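# Chapter 12: Setting Up and Sharing Office Work Space

**In this chapter**

- How office work is divided between assigned and shared desks
- What a desk inventory records, and who uses it
- How cables, power, and screens are planned
- Key terms: *assigned desk*, *shared desk*, *reach zone*, *desk inventory*, *cable run*

Office administration is often taught as a set of paper tasks: filing, scheduling, ordering, and billing. All of those tasks happen in a physical place, and the person who runs the office usually has charge of that place too. A new employee needs a desk on the first morning. A department that grows from eight people to eleven needs three more desks, or a plan for sharing the ones it has.

Chapter 11 followed the supply order at Justix, a company that handles insurance claims for small businesses. We return to Justix here. The company has 467 employees in two buildings, Arum and Casado. Arum is the older building and most of its desks are assigned. Casado opened in January with shared desks on both floors, and its office manager had to write the rules for using them before anyone moved in.

## 12.1 Assigned and Shared Desks

An **assigned desk** belongs to one employee for as long as that person holds the job. The employee sets the chair height, stores files in the drawers, and leaves work out overnight if company policy allows it. A **shared desk** is used by whoever has reserved it. Everything personal is removed at the end of the day, and the equipment stays in a standard position.

Most offices use a mix. Payroll clerks handle private records and are usually given assigned desks. Sales staff spend many hours away from the building and can often share. At Justix, the claims intake group has 50 employees and 29 desks in Casado. The group works on a rotating schedule, with no more than 29 people in the building at one time.

The desk itself is planned around the **reach zone**, the part of the desktop a seated person can use without leaning or standing. Items used all day go inside it. Items used once or twice a day can sit farther back.

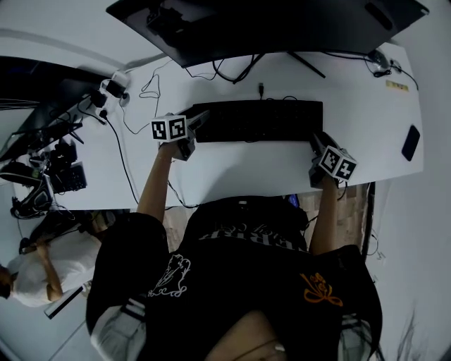

**Figure 12.1** A full-size keyboard placed across the middle of a desk, within reach of both hands.

Reach differs from one person to the next, so a shared desk should never be set up to suit its most frequent user. Place the equipment in the middle of the range and let each person adjust it. The reservation notice should remind employees to do this before they begin work.

## 12.2 The Desk Inventory

A **desk inventory** is a list of the equipment kept at each desk. It gives the desk number, the type of each item, the date it was put in service, and its condition. Three groups depend on it. Purchasing uses it to plan replacements. Technical support uses it to find out what an employee is working with before answering a call. Accounting uses it at year end to confirm that equipment on the books is still in the building.

Justix keeps its inventory in a records program called Honanano. Any office program that can sort by desk and by item will do the same job. 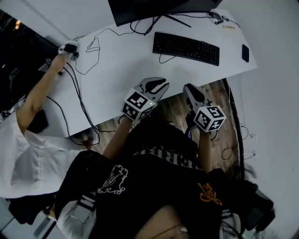 Small items cause the most trouble in an inventory. A monitor is rarely moved without someone noticing, but a mouse or an adapter can travel across a floor in a week. Some offices list these items one by one. Others treat them as supplies and keep a few spares in a cabinet. Either method works if the whole office follows it.

Cables should be listed by **cable run**, meaning the path from a device to the outlet or port that serves it. Record both ends of the run. When a desk is moved, the clerk can then check the new location for the right outlets ahead of time.

### Review

1. Name two jobs suited to an assigned desk and explain your choices.
2. Which three groups depend on the desk inventory?
3. Draft a one-paragraph notice telling employees how to leave a shared desk at the end of the day.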